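Oiling a butcher-block top without the sticky mess

I put off oiling ours for way too long, and by December it was so thirsty that water soaked straight in. So I finally gave it a Tuesday evening and a bottle of food-safe mineral oil!

Scrub first with dish soap, then let it dry overnight. Pour on a little oil, rub it along the grain with an old T-shirt and leave it for 60 minutes.

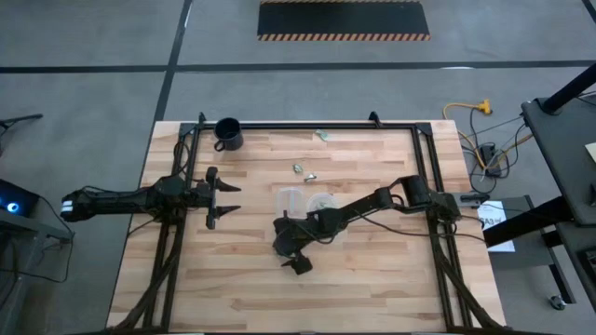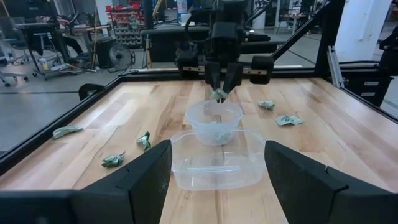
Then wipe off every bit that's still sitting on top – this is where I went wrong the first time, and my sleeves stuck to it for days. Two thin coats beat one thick one. I redo mine whenever it starts looking chalky (the spot by the toaster always goes first). Spread your oily rags flat outside to dry before you toss them.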